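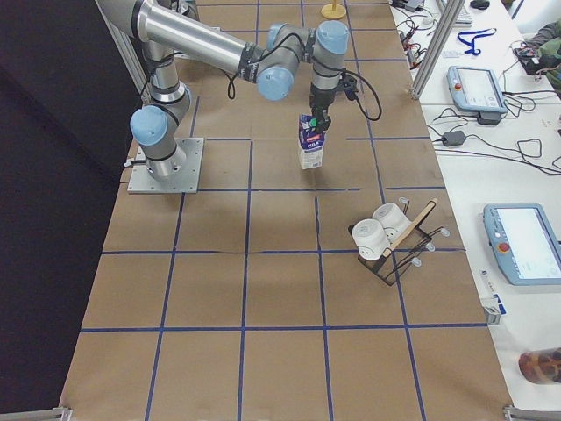
Hola de nuevo, soy Svetozár Malý, el del kit Sunstead que tenemos en evaluación. Vuelvo a abrir el ticket por lo de la pinza Farico, que sigue dando el aviso de "pérdida de agarre" cuando no ha perdido nada. Lo he repetido con el programa de ejemplo de recoger la mesa, sin tocar la trayectoria, y el aviso salta con el cartón de leche cogido por arriba, a la altura del tapón verde, en vertical y a muy poca distancia del papel. Con las tazas no me pasa nunca, ni al dejarlas tumbadas en el escurridor. ¡Solo con el cartón!

Lo que he probado hasta ahora:

- Reiniciar el controlador y volver a cargar el perfil Deva. Igual.
- Bajar la fuerza de cierre de 140 a 40 en la pantalla de la consola (no pone unidades, por cierto, estaría bien que las pusiera). Tarda más en avisar, pero avisa.
- Cambiar el cable de la pinza por el de repuesto. Nada, mismo código: 2,479.
- Repasar los tornillos de la placa base, por si era vibración. Estaban bien apretados.

22 de agosto de 2024, respuesta de Raju (soporte):
Gracias, Svetozár. Ese código sale cuando la apertura medida cambia con la pinza ya cerrada. ¿Puedes subir el tiempo de espera tras el cierre a 5 segundos y mandarnos el registro?

Hecho, os lo adjunto. Con la espera larga el aviso desaparece casi siempre, o sea que algo cede después de cerrar - yo diría que el propio cartón, aunque no me atrevo a jurarlo. El problema es que así el ciclo se me hace eterno y para la demo no me sirve. ¿Se puede subir la tolerancia solo para un objeto concreto? En el manual de junio aparece un apartado de "objetos blandos", pero en mi menú no lo encuentro y no sé si va con otra licencia.

El resto del kit me está gustando mucho, que conste (las consolas van finas y el brazo repite de maravilla). Dejo el ticket abierto hasta saber lo de la tolerancia.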